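Plomum Kitchen Chores, release notes and data card
Posted in March by the Plomum maintainers

Can a robot arm clear up after lunch yet? Sort of, some of the time, and we think that's a pretty exciting place to be! Plomum is a small open set of tabletop kitchen recordings, gathered at our bench in Anham so that anyone can try their own answer.

What's in it

There are 227 recordings across 12 chores. Most are short: put the strawberry on the plate, move the fruit into the colander, open the oven door. Each recording has video, joint positions, gripper state and a one-line instruction in everyday words. The layout changes between recordings (different plates, different spots, sometimes a bottle parked on top of the oven) and so does the light, a bit.

The overhead view sees the whole job at once, but the arm gets in its own way a lot. A plate can be half covered just when you most want to see its rim. We left those recordings in, blur and all. If your model only copes with a clear view, you'll want to know that early.
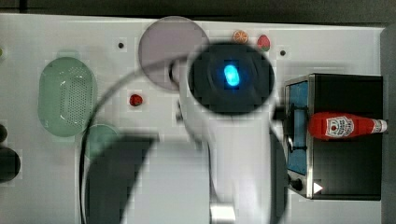
Plomum Data Notes, Issue 3, p. 11

Fruit and plates are where we'd start. A strawberry is small and shiny, an orange slice lies nearly flat, and the two ask for quite different grasps. Toaster oven chores are harder: the handle doesn't leave much room for fingers, and a pull at the wrong angle drags the whole oven along with the door.

Known gaps

- No running water, no heat, no knives.
- One bench, one model of arm. Please don't read a good score as proof it'll work in your kitchen.
- Colander labels in the first release mixed up "in" and "on". Fixed in release 3.
- Cable position isn't labelled, though it does block the view at times.

Using it

Unzip, read splits.txt first, and keep the test chores out of training. Free for research and teaching. If you get the oven chores going, please send us your numbers, the bad ones too. We'd love to see them!

Related items

Vorkance gripper settings, release 3
Pattinasarany shop-floor sorting set
Plomum labelling guide
Anham bench build notes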